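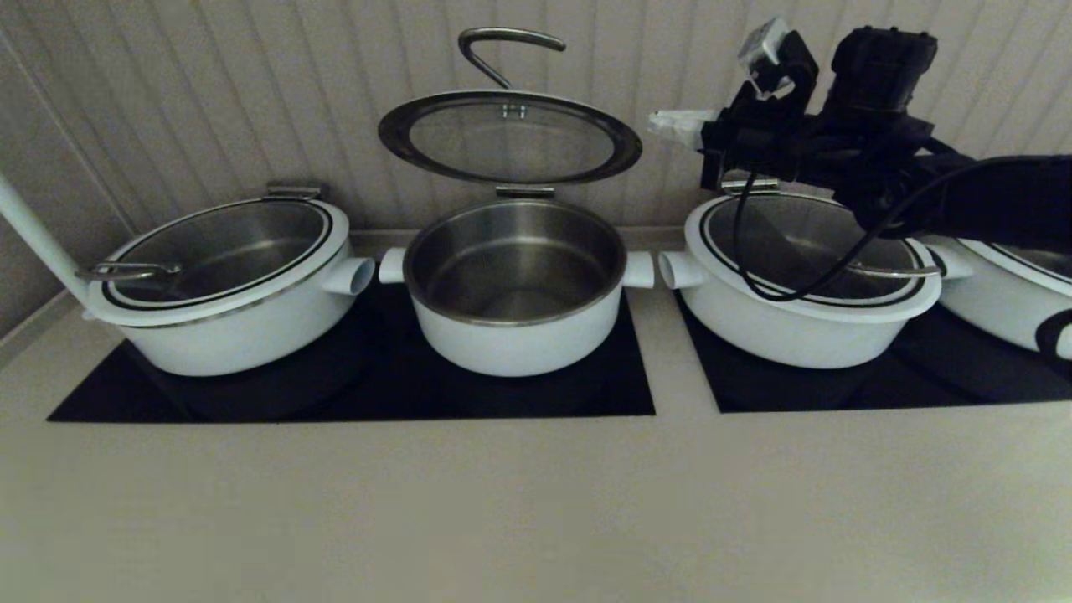
4.2 Colocación de los recipientes y uso de la tapa abatible

Los recipientes de la serie Vida deben apoyarse por completo sobre la placa de vidrio, con la base limpia y seca. Las asas laterales se orientarán en paralelo al borde de la encimera, como en la olla alta de tapa levantada, de modo que ninguna sobresalga hacia el usuario. La tapa de vidrio permanece unida al cuerpo por la bisagra metálica posterior y no debe retirarse para cocinar.

1. Lave el recipiente con agua templada y detergente neutro antes del primer uso.

2. Sitúe el recipiente en la zona de cocción con la bisagra hacia la pared.

3. Compruebe que quedan al menos 2 cm libres entre las asas de recipientes contiguos.

4. Levante la tapa por el asa curva metálica hasta que se sostenga por sí sola.

5. Vierta el contenido sin rebasar la marca de llenado y cierre la tapa acompañándola con la mano.

6. Seleccione la potencia en el mando de la placa. Consulte la tabla 2 para las placas Mernach e Isine.

Nota: la cazuela baja y la olla alta utilizan el mismo tipo de bisagra. El recambio puede solicitarse al servicio técnico de Hovurent con la referencia 112.

PRECAUCIÓN: el asa de la tapa puede alcanzar temperaturas elevadas. Utilice siempre una manopla.

PRECAUCIÓN: no caliente el recipiente vacío. No sumerja la tapa de vidrio en agua fría inmediatamente después de la cocción.

Para la limpieza de la bisagra, véase el apartado 4.3.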